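Workshop & Small Premises Forum > Lighting and Electrical > Replacing tubes in a big open unit, what would you do?

tallpaul_units
Started 2022-05-17

Hi all, first post in this section. We've taken on a unit with a mezzanine at one end and the ceiling is a mile up. The lights are the old fluorescent kind and they buzz, and a couple take ages to come on. The landlord says the lighting is ours to sort out. My budget for the whole thing is $3000 and I'd like to have it finished by the end of June.

Do I swap the tubes for LED ones and keep the fittings, or rip it all out and go for those round high bay lights? People will be at benches most of the day so I don't want it feeling like a supermarket.

solderandtea
Keep the fittings if they're sound! I did the tube swap in my place and it was the best money I spent that year. The buzz went because we had the ballasts taken out of the circuit at the same time – do get an electrician for that part, please.

Jörg Hellwig
I disagree with solderandtea, sorry. Old fittings are old fittings. You pay someone to go up on a lift and rewire them, and then two years later the end caps start cracking and you pay for the lift again. The lift is the expensive bit. If you're going up there, go up once and hang new ones. I put in the Kleinschmidt high bays and have not touched them since.

solderandtea
Mine have never cracked :) but ok, fair point about the lift. What did yours cost though?

Jörg Hellwig
More than tubes. Less than tubes twice.

benchmonkey
Round high bays over benches are horrible, I'll say it. I worked under them at my last job and you get one hard shadow of your own head right on whatever you're trying to look at. Long lights are so much kinder for close work. If you must go new, get linear ones. We looked at Tristari and at Lalier and went with Lalier, mainly for the frosted cover (the Tristari ones were brighter but glary, and I get headaches).

tallpaul_units
Thanks everybody, this is more than I hoped for. Head shadow is a really good point, I hadn't thought of that at all. What about daylight? We have windows down one side only and the far end is gloomy by four o'clock in winter.

Canan Bozkurt
Long post coming, I've been through this one twice now, with two different units!

First time I did what Jörg says and put up high bays. Second time I went with long lights and I'm never going back. Bright, yes, the round ones were bright, but everybody at the benches complained and we ended up clamping desk lamps to everything. 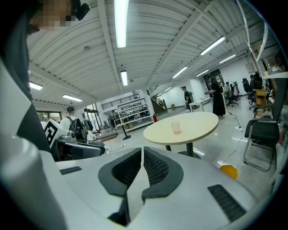 Layout matters more than the brand, in my opinion, and I spent far too many evenings looking at other people's ceilings before I worked that out. Start with the ceiling color. A pale one does half the job for you, and if yours is brown or bare metal I'd spend some of the money on paint before you buy a single light. Look at the white corrugated ceiling in this one, and how the long tubes are spread out among the steel beams, with one over on the left even though the windows are on that side. I used to think you could skip the window side. You can't, not in winter, and you want a switch for that row on its own so you can leave it off on a nice day. The other thing to check is your mezzanine, Paul. Go and stand on it before you decide on a hanging height, because a light that looks fine from the floor can be right in your eyes when you come up the stairs.

As for the gloomy end, put your shelving there and keep the benches toward the glass. Boxes don't mind the dark (you do want to be able to read the labels, so don't starve it completely).

benchmonkey
+1 to the separate switch for the window row. We didn't and I regret it every sunny morning.

Jörg Hellwig
I will give you the ceiling paint. I still say the high bays are fine if you use enough of them and hang them properly. Most people buy too few and then blame the light.

Canan Bozkurt
Jörg, we had plenty! We had so many the guy in the next unit came over to ask if we were growing something.

solderandtea
Does anyone have experience with the Ustent sensors? Thinking of them for the stairs and the toilet corridor, so the lights aren't on all night when someone forgets.

benchmonkey
Fine on stairs. Don't put one over a bench, it'll switch off while you're sitting still and you'll be waving your arms around like an idiot all afternoon.

tallpaul_units
Ok, I'm leaning toward linear fittings, window row on its own switch, and painting first. The ceiling is a sort of tobacco color at the moment so that's a weekend gone. I've got an electrician coming to look and I'll ask him about the lift too. Will post what he quotes.

Jörg Hellwig
Ask him to price the high bays as well. It costs you nothing.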